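ブロクステッドの軽食コーナー 写真と覚え書き

ブロクステッドの一階にある軽食コーナーの記録です。パンを温めて皿に移し、食べる席まで持っていく、それだけの場所ですが、置いてある物と使い方を場所ごとに短くまとめました。初めて使う人と、しばらく来ていなかった人に向けたページです。前の版は2月に作ったもので、そのあと机の向きと道具の置き場所が変わりました。古い版を印刷して持っている人は処分してください。

文はコルム・マリガン、机まわりの確認はヌーラ・アザルが担当しました。最終更新は2022年7月27日です。

入口と荷物置き

入って右手の棚の下段が荷物置きです。上着と鞄はここに置き、食べ物の机には持ち込まないことになっています。濡れた傘は廊下の傘立てへ。棚の上段は布巾と予備の皿の場所なので、私物を載せないでください。

棚の横に紙の利用表を下げてあります。名前と使い始めの時刻を書きます。終わりの時刻は書かなくてかまいません。以前は両方書く欄がありましたが、終わりの欄はほとんど空白のままだったので、新しい紙では欄ごとなくしました。

手洗い場

流しは奥の壁側にあります。石けんは液体のものに統一しました。固形のほうがよいという声もありましたが、受け皿の掃除が続かず、いったんやめています。手を拭く紙は流しの左の箱から取り、使ったあとは足元の蓋付きのごみ箱へ入れます。

流しの中に皿を残したまま帰らないこと。短い時間でも同じです。パンくずは排水口に流さず、先に紙で拭き取ってから洗います。網の受けは細かいくずを通してしまうので、月に一度は詰まり気味になります。急に水の引きが悪くなったときは、薬剤を入れる前にトレラ・アイェレに声をかけてください。

パンの置き場

パンは当日分だけを出しています。丸パンが中心で、店はキーオです。朝のうちに届き、昼を過ぎると表面が少し乾いてきます。乾いたパンを温めるときは、霧吹きで軽く湿らせると皮が割れにくくなります。霧吹きの中身は毎朝入れ替えています。

袋から出したパンは元の袋に戻さないでください。残ったものは蓋付きの容器に移し、蓋に日付を書きます。翌日まで残った分はスープの浮き実に回すことが多く、それも余れば持ち帰り自由です。具の入ったパンや甘いパンは香りが移るので、丸パンとは別の容器を使います。

冷凍したパンを持ち込む場合は、先に室温で戻しておきます。凍ったまま焼くと外側だけ色がついて、中心が冷たいままになりがちです。机の上で戻すときは皿に載せ、下に布巾を敷くと水滴が広がりません。

パンを温める机

この机がいちばんよく使われる場所です。奥行きは60センチで、オーブントースターを置くと手前に皿一枚と道具一本分の余裕が残ります。以前は壁につけて横向きに使っていましたが、扉を開けたときに腕が当たるので、今の向きに直しました。

丸パンを一つ温めるときは、網の上に直接置きます。トレーを敷くと底の焼き色がつきません。設定は200度で5分を目安にして、途中で一度ガラス越しに色を見ます。切ったパンは早く焦げるので、離れずに見ていてください。霧吹きをかけたパンも、色がつき始めてからは早いほうです。

取り出すときは必ず道具を使います。指でつまむ人が多いのですが、網の縁に触れてやけどをした例が二件ありました。布巾で代用するのも避けてください。端が垂れて中に触れることがあります。

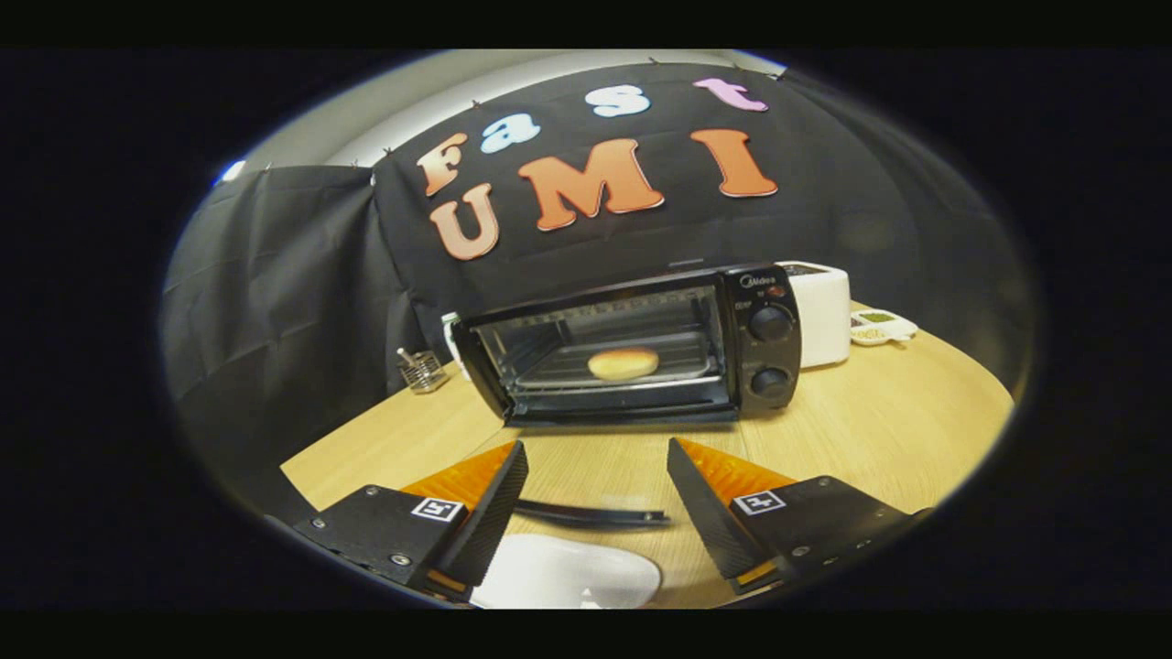
Mideaの黒いオーブントースターと、網の上の丸パン。後ろの黒い布には色のついた切り文字で「Fast UMI」。

机の上の並べ方

机の上は物を増やさない方針です。よく使う物は手の届く範囲に、あまり使わない物は棚に戻します。ヌーラが何度か並べ替えを試して、調理に使う細い道具は手前に寝かせておく形に落ち着きました。立てておくと見た目は片づくのですが、取るときにほかの物を倒します。

金属の食器類は針金の道具立てにまとめます。先の尖ったものは下向きに入れてください。木のスプーンは乾くまでに時間がかかるので、別の筒に入れて棚へ。湿ったまま道具立てに入れると、底に水がたまります。

白い小皿は付け合わせ用です。野菜の切れ端でもチーズでも、パンと一緒に食べる分だけを盛ります。大きな鉢を机に出すと扉の開け閉めの邪魔になるので、鉢は食べる席のほうに置きます。

木の天板は水に強くありません。こぼしたらすぐ拭き、熱い網やトレーを直に置かないこと。鍋敷きは棚の二段目に入っています。輪の形の跡がついたときは、こすらずにそのままにして知らせてください。前に研磨剤で消そうとして、そこだけ白くなったことがあります。

食べる席

窓側の長机が食べる席です。椅子は重ねて壁際に寄せてあり、使う分だけ出します。椅子の脚につけた布がはがれやすく、引きずると床に跡が残ります。持ち上げて運んでください。

バターとジャムは席のほうの小さな冷蔵庫に入れてあります。ジャムはストストリーの瓶詰めで、今あるのは杏と黒すぐりです。杏のほうが先になくなります。瓶には専用の匙を使い、パンを塗ったナイフをそのまま入れないこと。バターは切り分けて小さな入れ物に移してあるので、塊のほうは補充のとき以外は開けません。

飲み物は水とお茶だけ用意しています。コーヒーは各自で持ってきてください。以前は共用の器具を置いていましたが、粉の始末をめぐって揉めたため撤去しました。再開の予定は今のところありません。

布巾の扱い

布巾は三種類あります。白が皿、青が机、灰色が床です。洗濯は週に二回で、担当はタイグ・フィッツジェラルド。使った布巾は流し台の下のかごに入れます。丸めて入れると乾かずににおうので、広げて縁にかけてください。

机用の布巾に洗剤を含ませる必要はありません。水で固く絞ったもので拭き、乾いた布でもう一度拭けば足ります。油のついたところだけ、薄めた洗剤を使います。

オーブンの掃除

掃除は使い終わってすぐではなく、冷めてから始めます。電源を抜いて15分は待ってください。扉のガラスは見た目より長く熱を持っています。

網は外して流しで洗います。こびりついたチーズは、ぬるま湯に浸してから樹脂のへらで落とします。金だわしは使いません。庫内の底にたまったくずは、乾いた刷毛で手前に集めてから捨てます。ガラスの内側は固く絞った布で拭き、曇りが残ったら重曹を少しだけ使います。つまみのまわりは水気が入らないよう、乾いた布だけにします。

外側の手入れは週に一度です。黒い面は指の跡が目立つので、取っ手のあたりを中心に拭いています。洗剤はヴァシクスの台所用を薄めて使っていましたが、香りがパンに移るという意見があり、無香料のものに替えました。古い容器がまだ棚の奥に残っています。中身は床掃除に使い切る予定です。

片づけの順番

帰る前の片づけは、食べ物、皿、机、床の順です。床を先に掃くと、机を拭いたときのくずがまた落ちます。電源は食べ物をしまう前に切っておくと、皿を洗っているあいだに機器が冷めます。

ごみは燃えるものと容器を分けます。パンの紙袋は内側に油がついていなければ古紙へ。油のついた袋は燃えるごみです。袋の口を縛ったら、廊下の突き当たりの大きな箱まで運んでください。軽食コーナーの中に置いたままにすると、翌朝の担当が困ります。

最後に窓を閉め、照明を消して、利用表の紙が残り少なければ棚から補充します。紙は上段の布巾の隣にあります。

足りない物と直したいところ

今のところ足りないのは、深さのある皿と、耐熱の手袋です。手袋は以前のものの親指のところが薄くなり、廃棄しました。次の買い出しで入れます。家で余っている皿を持ってくる場合は、重ねられる形のものをお願いします。縁の欠けたものは受け取れません。

棚の二段目の板が少したわんでいます。鍋敷きより重い物は、しばらく下の段に置いてください。板の交換はトレバー・チャンに頼んであり、寸法はもう測ってあります。材料が届きしだい半日ほど棚を空にするので、その日は入口に貼り紙を出します。

このページの内容に直したいところがあれば、利用表の裏に書いておいてください。コルムが週の初めに見て、次の更新に入れます。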